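Consumer Devices, Week 4: Why phone batteries get worse

Notes to go with the talk. I've written these up more or less as I say them, so forgive the rambling. If you missed week 3 (screens and scratches), you can follow this one without it.

Let's start with the thing everyone complains about. You buy a phone, it lasts all day, and a couple of years later you're hunting for a socket by teatime. People tend to blame the last software update, and sometimes they're right, but the battery itself has been ageing the whole time - even while it sat in a drawer.

A phone battery is nearly always lithium-ion. Charging moves lithium ions one way, using the phone moves them back again. A little gets lost to side reactions on each trip, and it doesn't come back. We call the amount left over the battery's "health", and you'll find it in the settings menu on a lot of phones now, usually as a percentage of what it held when new.

Two words I want you to keep apart, as I'll be fussy about them in the coursework. Charge is how full the battery is right now. Capacity is how much it can hold at all. A phone showing full charge can still have poor capacity, and that's the one your gran is describing when she says the phone "says it's full but it isn't".

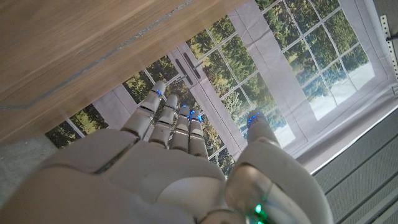 The white hand, fingers up towards the wooden edge.

Now, cycles. One cycle means using up a full battery's worth of energy, and it doesn't have to happen in one go. Use half today, top up, use half tomorrow, and you've done one cycle over 2 days. Riaan Magagula asked last year whether plugging in for ten minutes at lunch "uses up" a cycle. No! It only counts for the bit you put in.

Heat is the big one. A phone left on a dashboard in the sun ages faster than one kept in a cool room, and a full battery in the heat is worse off than a half-full one. Fast charging warms things up too, so phones slow down as they get near the top. Watch yours some evening and time the last stretch, it's quite dull but you'll see it.

What about overnight charging? I do it, I'll admit. Lots of phones will pause before full and finish off near the time you get up, and if yours has that setting then switch it on and stop worrying. If it lets you set an upper limit, even better, provided you can live with the shorter day.

For the coursework, pick one phone you can get at for 8 days. Write down the charge when you wake up, when you go to bed, and each time you plug in. Then work out how many full cycles you did. Alvar Dalen has the blank log sheets if you'd like paper, otherwise any spreadsheet will do. Please don't open the phone up, and if the back is bulging at all, stop using it and come and talk to me.

Next time: repairs, spare parts and what "genuine" means on a receipt. Bring an old charger if you've got one.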